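Maintenance and Recalibration of a Hand-Held Gripper Unit

By Agata Serra and Settimio Pace
Posted in March

1. Purpose of the project

The Climatby unit is a two-finger gripper carried by hand and used in our department for recording household pick-and-place tasks. At the start of the term it was returned to the workshop with two complaints: the fingers no longer met squarely when closed, and the opening reported by the software differed from the opening measured at the pads. Our assignment was to correct both faults and to leave behind a maintenance routine that later student groups could follow.

2. Condition on arrival

The housing was sound. Wear was concentrated in the linkage, where one pivot pin had developed enough play to let its finger lean inward under load. The opening between the pads, fully extended, measured 103 mm on the caliper, while the Musemus control program reported 4 mm less. The pad surfaces carried a film of dust and fruit residue, which lowered their grip on smooth objects.

3. Work performed

The linkage was taken apart on the bench and each pin was cleaned, inspected and greased. The worn pin was replaced with a spare from the Mazza parts kit. Screws were tightened in a crossing order, a quarter turn at a time, until both arms moved freely without side play. The finger pads were washed with mild soap and left to dry overnight. The zero point was then set again in Musemus with the fingers held closed by hand.

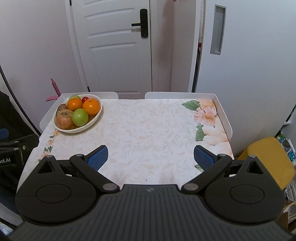 Calibration in the software covers only the zero point and the full opening, and it does not show how the fingers sit between these two positions. For this reason we added a visual check before every session, with the unit held level and the fingers apart. The operator looks at the two blue pads and compares their angles. A difference like the one seen with the fruit bowl on the table, where the left pad is tilted diagonally and the right pad stands more upright, is written in the log, and the pivots on both sides are checked for play before any grasp is recorded. The operator also confirms that the pivot caps are seated at the joints.

4. Testing

After reassembly the unit was opened and closed in sets of 15 cycles, with a caliper reading after each set. We ran six sets. The reported and measured openings agreed within 1 mm in all of them. The Rustach cable clamp worked loose during the fourth set -- it was refitted with a longer screw, and the set was repeated.

5. Remaining issues

The pad angle should be measured with a proper gauge, which the workshop does not yet own. Spare pins should be ordered before the present stock is used up. The log sheet is kept in the drawer under the bench, together with the caliper.

Related reports
Cable Strain Relief on Mobile Test Rigs
Choosing Grease for Small Linkages
A Shared Tool Log for the Student Workshop

This site uses cookies to remember your settings. By continuing to browse, you accept our use of cookies.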